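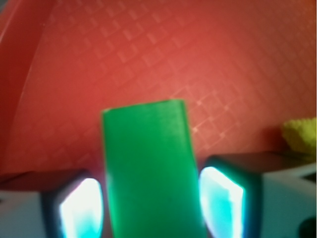
Parviz reckons the wobble in the height images is the building, that it has always been the building, and that I should stop blaming the microscope and go and blame the lift. He has written as much on the whiteboard, underlined, so it is now official.

Friday, June 14, 2019
AFM bench, Nikzad room. Noise hunt, continued.

Where we left off: every tapping mode scan of the Skivwood film samples has a faint diagonal ripple over it. It is regular, it is small, and it is about the same size as the features Skivwood are paying us to measure, so we can't just squint and carry on. The ripple changes angle when I change the scan rate and keeps its pitch when I change the scan size in software, once you count it in time instead of distance. So it is a steady frequency coming in from somewhere and not something on the film. Jamshid had been hoping it was something on the film. He had a name picked out for it.

Tried first thing, before anyone else was in:

Lift parked on the ground floor with a chair in the door. Ripple unchanged. (Parviz informed. Parviz says the chair may not be representative.)

Air handling off at the wall panel. Slightly quieter at the low end, ripple unchanged. The room got stuffy and the z piezo started to drift, so I put it back on.

Laser off, tip still clamped, just recording the deflection channel. Ripple gone. Fine, so it isn't simple pickup in the electronics after the photodiode, or at least not the bit I can see with the laser off.

Laser on, tip withdrawn, no drive. Ripple there, faint. So it doesn't need the surface either. At this point I went and made tea and thought unkind things about the holder.

Swapped the holder. Same. Swapped the tip for a stiffer one out of the Undeo box. Smaller ripple, same frequency. That points to something really shaking the lever or the head, and a stiffer lever minding less.

Sachiko came by and asked if I had looked at the table. I said of course I had looked at the table. She meant had I looked under it. I had not looked under it.

Under the table: the Truvel air legs were both up at the front and both down hard at the back. Two of them sitting on their stops, which means the back half of a very expensive floating table has been standing on the floor like any other piece of furniture. No telling how long. The logbook for the air supply ends in October with a note in Farzad's writing that says "check this again soon".
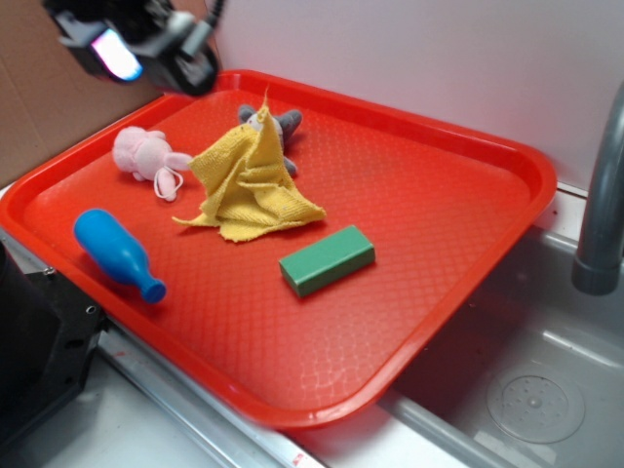
Getting the table to float

Opened the regulator a touch and nothing happened. Opened it a touch more and the front went up further, which was not the half I wanted. The levelling valve at the back left had its arm bent down so it thought the table was already high. Bent it back with fingers. Soudabeh would like it noted that there is a tool for this. It is in the drawer with the spare O-rings and I have now seen it.

Moved the monitor off the table and on to the shelf. It should never have been on the table. Ditto the pile of Skivwood sample boxes, two mugs and the hole punch. With all that gone the back came up by itself after a few minutes and the whole thing wallows nicely when pushed. Let it settle over lunch.

Rescanned the calibration grid. Ripple down by a factor of 5, going by the peak in the spectrum, same settings as this morning, same tip. I took it again in case I was flattering myself and got the same answer.

Told Parviz. He points out that a floating table keeps out the building, so the building was the problem. I can't find the hole in this and it is very annoying.
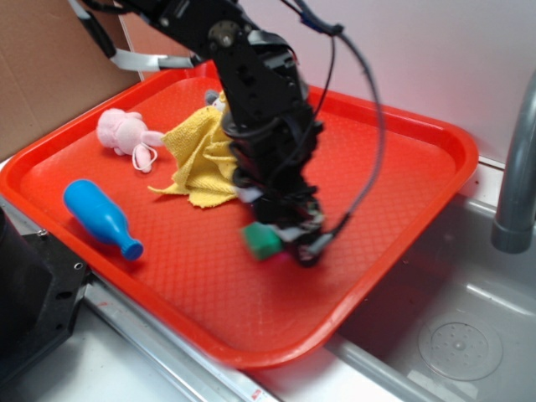 What's left of the ripple is, I think, coming down the head lead. The lead leaves the controller, drops off the shelf and runs straight to the head with no slack at all, pulled tight enough to pluck, and the controller has a fan in it. I plucked it during a scan and got a lovely burst of stripes, so there is certainly a path. It needs to be hung properly: clamped to something heavy on the table first, then a big lazy loop, then the head. The long cable on that black arm is about the shape I mean, swinging out wide to the right before it bends back down to the gripper. Ours won't reach to do that as things stand, so either the shelf comes down or the controller goes on the trolley. I prefer the trolley. The shelf was put up by someone with strong views on wall plugs and I don't want to meet them.

Other things, so I don't forget:

Jamshid asked for a price on a new active table in case this didn't work. Over 3000 before delivery. I have suggested we put up with the free one.

The thermal tune on the stiffer tip gave a spring constant well off what's printed on the box. Redo it now the table floats before complaining to Undeo.

Farzad to check the air pressure weekly and write it down. He says he did check it again soon, he just didn't find a pen.

The earlier Skivwood scans are all suspect below the ripple height. Soudabeh is going through them to see which can be filtered and which need taking again. My bet is most of them.

Left a long slow scan running on the grid, door shut, note on the door, lift chair returned to Sachiko's office.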